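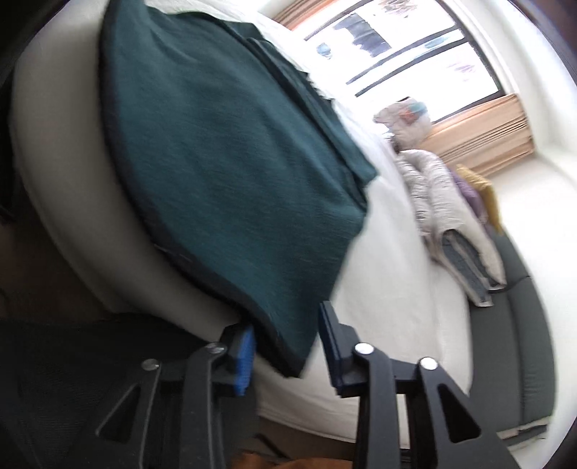
Photo: Vostbridge Knits, Graltport

The Marar Sweater in Dark Green
$37, eight sizes, ships from Pitstead

I've been wearing the Marar since October and I'm still a bit silly about it. It's the sweater I grab when the house is chilly and I don't want to think about clothes (so, most mornings). We knit it in our little shop in Graltport, and dark green was the color I begged for from the start. In a dim room it looks nearly black, and then you carry it over to a window and there's all this teal in it!

The knit is dense with a soft, slightly fuzzy surface, so it feels cozy the first time you put it on. The neck is ribbed. I like a neckline with a little body to it, one that sits up on its own and doesn't lie there like a dishrag, and we went through a lot of test knits before I quit complaining about ours.

Fit is easy and kind of boxy. I take my usual size and have room for a T-shirt and a button-down underneath. If you're between two sizes, go down for a neater look or up if you want it to be your couch sweater. Mine is my couch sweater.

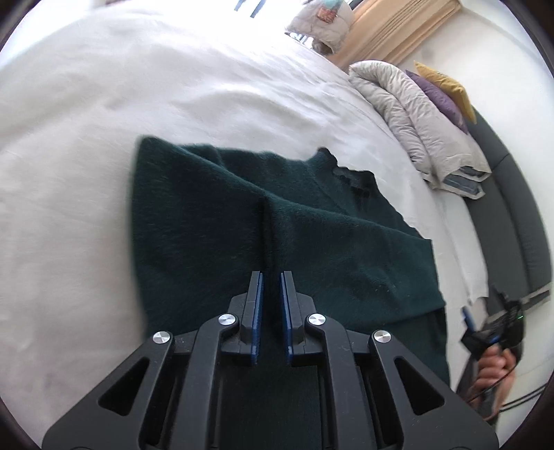

Dark green knit laid out on a white sheet, ribbed neckline showing.

Please fold it, don't hang it! Hangers leave those funny bumps in the shoulders and they take forever to settle back down. I do mine on the bed, where there's plenty of space: smooth it out, sleeves in, sides in, bottom up, done. It doesn't have to be shop-perfect. Give it a quick pass with a lint brush first if you've got one handy, as a dark knit picks up every speck in the house.

For washing, I use cool water and a mild soap in the sink, press the water out in a towel, and dry it flat. No dryer, please. I tried it on an early one and my niece's doll got a very nice coat.

We made 1,000 of these for the first run, and the smaller sizes are going fastest. Orders in by noon go out of Pitstead the same day, and exchanges for a different size are free for 37 days, so try it on, sit around in it, see how you feel. Just leave the tag on until you're sure.
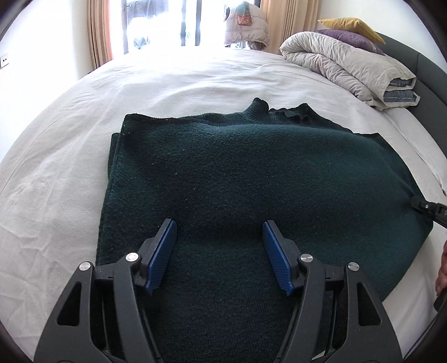 Will it pill?
A little, mostly under the arms and at the sides during the first couple of weeks. Go over those spots gently with a sweater comb and it calms down after that. Turning it inside out before you wash it helps too.

Also in the Marar line: cardigan, 2-pack of socks, kids' pullover.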